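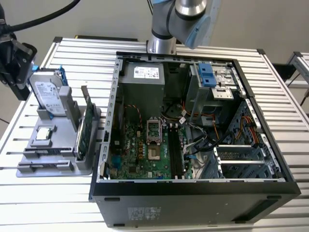 Neltotitz Recipe Cards

A transcribed set of 851 handwritten recipe cards from the kitchen of the Neltotitz guest house, with a small table of ingredients and measures.

What is in the set

The cards were written by several hands over many years. Most are baking: yeast cakes, fruit dumplings, biscuits, plum tarts. The rest are soups, pickles and jam, plus a short run of household notes (stain removal, storing apples) that had been filed with the recipes and were kept in.

cards.csv has one row per card
ingredients.csv has one row per ingredient line, linked by card_id
measures.csv lists old measures and what we take them to mean
notes.txt has remarks by the transcribers

All files are UTF-8 with commas as separators. Empty fields are left empty. We do not use NA or a dash.

Columns in cards.csv

card_id: four digits, in the order the cards sat in the box
title: as written, spelling kept
title_en: English title, ours
hand: a letter from A to F, or X where we could not tell
body: full text of the card, with line breaks written as a vertical bar
body_en: English version, where there is one
damage: none, light or heavy

How it was made

Radomír Slanina typed up the originals. Eirlys Watkins did the English and checked the measures. A second reader, Lavanya Panicker, went through every card marked heavy and any card where the typed quantities looked wrong for the dish. Where the two readings differed, both are given in notes.txt and the first is used in the table.

Crossings-out are in square brackets with a leading minus. Later additions in another hand have a leading plus. Words we could not read are a question mark in square brackets, one per word.

Measures

A "cup" on these cards is not one size. Hand A seems to use a coffee cup and hand C a larger mug. We have not turned cups into grams for this reason. Spoons are treated the same way. Weights in dekagrams are converted in the column grams.

Oven heat is given in words on nearly all the cards ("good oven", "falling oven"). These are left alone.

Known problems

Cards 0412 and 0413 may be two halves of one recipe.
20 cards have no title. The field is empty and title_en holds a short label from us.
17 cards are near copies of others in the box. They are kept as separate rows.
The plum tart on card 0077 calls for salt twice. It is like that on the card.
Hand E and hand F might be the same person.

Please do not use the pickling and bottling cards as a guide to safe preserving. Times and vinegar strengths are as written and have not been tested.

Use and credit

Free to use and change, with credit to "Neltotitz Recipe Cards". Corrections go to Muthu Amin, with the card_id and the line in question. Fixes are gathered up and put out each October.

Changes in this version

hand added to ingredients.csv
dumpling cards re-read, several flour weights corrected
stray spaces removed from title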